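Bodstead Open Day Recordings

README for the open day subset
Maintained by Raquel Marinho and Joonas Ahonen

This folder holds the recordings made by visitors during the Bodstead open day on September 26, 2022. The sessions at the Trerkano and Gunn sites are in their own folders and have their own notes. 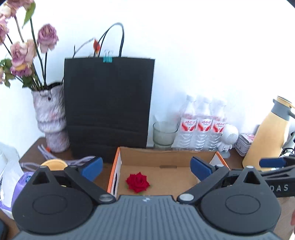 2 min read

What visitors did

Each visitor sat down at the desk with a pair of hand-held grippers and was asked to move small items into or out of an open cardboard box. Kaisu Savolainen gave a short demonstration first, then handed over the grippers. There was no script after that. People could use one hand or both, and they could stop whenever they wanted.

The items were soft or light: plush pieces, a rose head, a few odds and ends. We left the rest of the desk as it was. There are water bottles, a vase of dried roses, a paper bag and a yellow jug in the background of many recordings, and they were not part of the task. If you are training on this subset, treat them as clutter.

Contents

230 recordings in total
192 marked complete
Visitors who took part: 63
Longest session: 20 minutes

A recording is marked complete if the visitor said they were done before letting go of the grippers. It says nothing about how well the items were placed. Niilo Pitkänen did the marking on the day and Joonas checked it the following week.

Known problems

Visitors held the grippers at very different heights. The first recordings of the morning are the worst for this, and Kaisu changed her demonstration before lunch to cover it.

Thin fabric was harder than anything else we offered. Most people closed the fingers too early and pushed it along the desk. The ones who did well came down almost flat and pinched a fold.

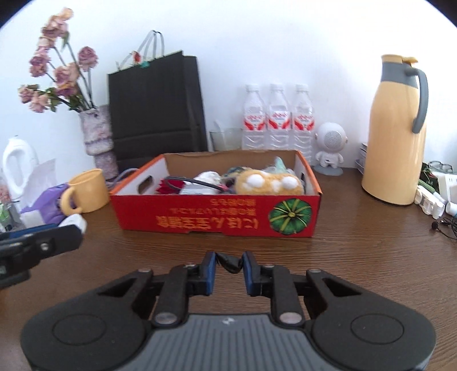 With two hands the usual trouble was getting the second gripper out of the way. Visitors tended to park it at the side and forget it, so it stays in view without doing anything for long stretches. These recordings carry the tag idle_hand. We did not trim them.

Items were put back by whoever was standing nearest, so starting positions vary from one recording to the next. Do not assume a fixed layout, even within one visitor's session.

Speech was not kept. The audio track was removed before the files left Bodstead.

Use

The subset is free to use for research and teaching. Please name the Drotari project if you publish results. Do not try to identify visitors from their hand movements.

Changes

December: fixed wrong idle_hand tags in the afternoon files. Thanks to Aarne Mustonen for the list.

Questions about the tags go to Joonas, everything else to Raquel.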